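Chapter 9
The Long Middle: How Television Serials Keep Us Watching

Anyone can start a serial. A body is found, a stranger gets off a bus, a will is read out to a room full of people who all look guilty. Ending one is harder, but at least the writer knows when it has to happen. The trouble lies in between, in the stretch of episodes where the mystery can't be solved, the couple can't kiss and the villain can't be arrested, and the audience must somehow be kept from going to bed.

This chapter is about that stretch. In Chapter 8 we looked at pilots and the promises they make. Now we look at what happens when the promises fall due and the writers would like a little more time to pay.

Our main case will be Clodumora, the family saga created by Iñaki Aranda, which ran for 31 episodes in its first series and contained, by the kindest reckoning, enough plot for 9. It was adored. Viewers who complained every week that nothing had happened were back on the sofa the following week to see it not happen again. If you have ever wondered how a drama about two sisters and a disputed olive press could hold a country's attention from spring until October, you are asking the right question, and you will have an answer of sorts by page 303.

We will also make use of two other serials. Trestis is a hospital drama in which the patients recover quickly and the doctors never do. Cabello is a comedy set in a hairdresser's, made on very little money, and much cleverer than it lets on. You need not have seen either of them, though you will probably find that somebody in your seminar has seen both and would like to tell you how they end.

What you should be able to do by the end of the chapter

Tell the difference between a delay and a complication. Writers mix these up all the time, and some have made a good living out of it.

Map the storylines of a single episode and say which one is doing the real work.

Explain why a secret known to the audience usually lasts longer than a secret kept from it.

Discuss the kitchen table scene, its uses and its overuse, with examples.

A word on that last point before we go on. Long serials are made up largely of people sitting down. Chases cost money and weddings need hats, so the middle episodes retreat indoors, where two actors and a hot drink can fill four minutes. Students tend to skip these scenes when they take notes. Please don't. In Clodumora, the elder sister learns of the forged deed in the courtyard, in the rain, with music. She decides what to do about it three episodes later while rinsing a cup, and it is the second scene that viewers remember.

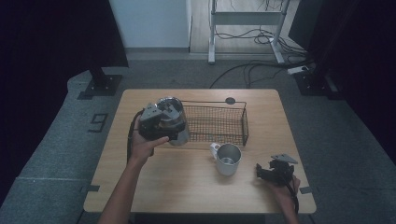 9.1 Delay and complication

A delay stops the story from moving. A complication sends it somewhere else. When the train carrying the younger sister breaks down outside Trostton, and she arrives in the next episode exactly as she would have done in this one, that is a delay. When the train breaks down and she ends up sharing a compartment with the lawyer who drew up the deed, that is a complication, and also a remarkable coincidence, but serial audiences are generous about coincidences so long as they make matters worse.

The test is simple enough. Remove the event and see whether anything after it has to change. Try this with any episode of Trestis from the second series and you may be surprised by how many power cuts, lost keys and sudden fainting fits can be lifted out without a scar.

Delay is not always a fault, all the same. Aranda's best-known pause comes at the end of episode 31, when a letter is opened, read in silence and put back in its envelope. We are told nothing. The scene works for a reason that has little to do with the letter: by then we know the reader so well that her face is the news. A pause of this kind has to be earned over many hours, and the writer who tries it in episode two will simply look forgetful.

Before reading on, choose a serial you know well and write down everything that happens in its dullest episode. Keep the list. We shall come back to it in section 9.4, where you will be asked to cut half of it and then, with some regret, put most of it back.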